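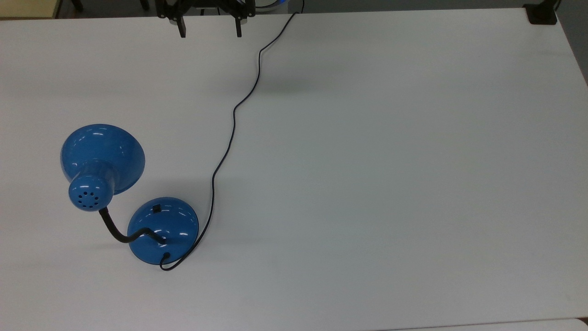 Brevwood Library Reading Room Lighting Upgrade
Progress report to the Costello Fund, period ending November

1. Status

Work on the ground floor is complete. Work on the upper reading room is behind the schedule in the grant agreement, for the reasons given in section 3. Spending to date is within budget and no change to the total award is requested.

2. Work completed

All ceiling fixtures on the ground floor have been replaced with LED panels supplied by Honico. The old ballasts were removed by the electrical contractor, Jatley, and sent for disposal under the county scheme. Paperwork for the disposal is held at the main desk.

Light levels were measured at table height after dark, with the blinds closed. The target in the agreement is 500 lux on the table surface. The stacks side meets it. The window side does not in the two corner bays, where the panels had to be moved inward to clear a duct. Table lamps are proposed for these bays in place of additional ceiling work.
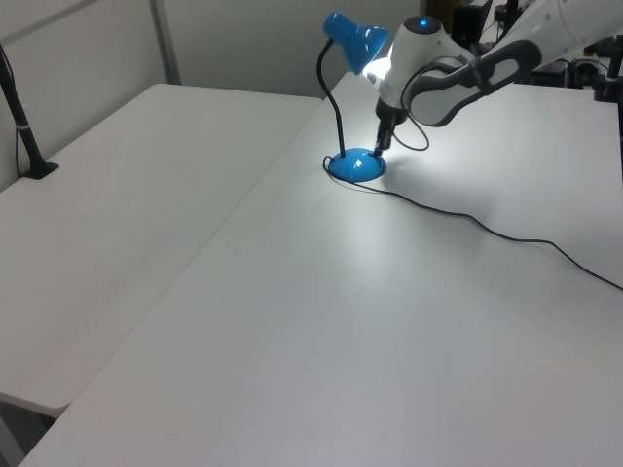
Blue gooseneck desk lamp, switched on.

Metered use on the ground floor lighting circuit was 3,096 kWh for the same period last year. The figure for this year will be reported when the utility issues a corrected reading. The bill received shows an estimated value and has not been used.

3. Delays

The upper reading room ceiling was found to have no usable junction boxes above the north aisle. Jatley has quoted $708 for replacement boxes and labor, to be met from contingency. The quote was accepted. Access is limited to hours when the room is closed, so the work will be done before 9 a.m. over several visits.

Delivery of the dimming controls is also outstanding. Honico has confirmed the order but has not given a ship date.

4. Budget

Spending stands at 70 percent of the award. Contingency is 60 percent unspent after the junction box work. Table lamps for the corner bays will be charged to the fixtures line, which has enough left to cover them.

5. Next period

Install junction boxes, north aisle.
Fit upper room panels and repeat the light readings.
Obtain a ship date for the dimming controls.
Place the table lamp order once the fund has agreed to the substitution in section 2.

A written reply on the last item is requested before the next payment date.

Prepared by Ekene Idahosa, facilities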